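How to Fold Microfiber Towels So They Stay Folded

I love microfiber towels. I own far too many of them, and for years they lived in a tangled heap under the sink until I worked out a fold that survives being grabbed, stacked and shoved in a drawer. It takes seconds once your hands know it!

What you need

A clean, fully dry towel and a flat spot with a little grip. Carpet is wonderful for this (vacuum it first, because microfiber picks up every crumb). A slick countertop works too, but the cloth slides around and you'll be chasing corners.

Step 1. Give the towel one good shake and lay it flat. Smooth it from the center out with your palms.

Step 2. Fold it in half the long way and match up the hems. If the towel has stretched a bit they won't line up perfectly. Line up one end and let the other end do what it wants.

Step 3. Fold in half the long way again, so you have a strip. Press down the whole length to push the air out.

Step 4. Bring one short end over to the middle, then fold the other end on top of it. Keep the fold soft and don't crease it hard. The rounded edge is your handle when the towel is in a drawer!

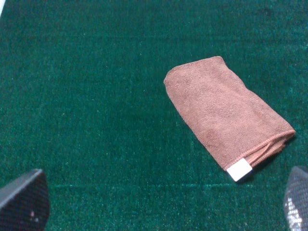
A folded brown towel on green carpet, with the layers and the stitched hem showing along one side.

Don't fuss over the shape. Mine often come out wider at one end, and they still stack just fine. Small wrinkles on top are okay too, they vanish the moment you pick the towel up and use it.

Storing them

Stand the bundles on edge in a shallow drawer, rounded side up, and you can see every color at once. I keep the old ones for the car at the back and the nice ones in front. If a towel keeps popping open, it's usually a thick one, so skip Step 3 and fold it in thirds instead.

Washing, quickly

Wash them away from cotton, which sheds lint all over them, and leave out the fabric softener. Low heat in the dryer or a line outside. I do mine on Saturday and fold the whole pile on the floor with the radio on.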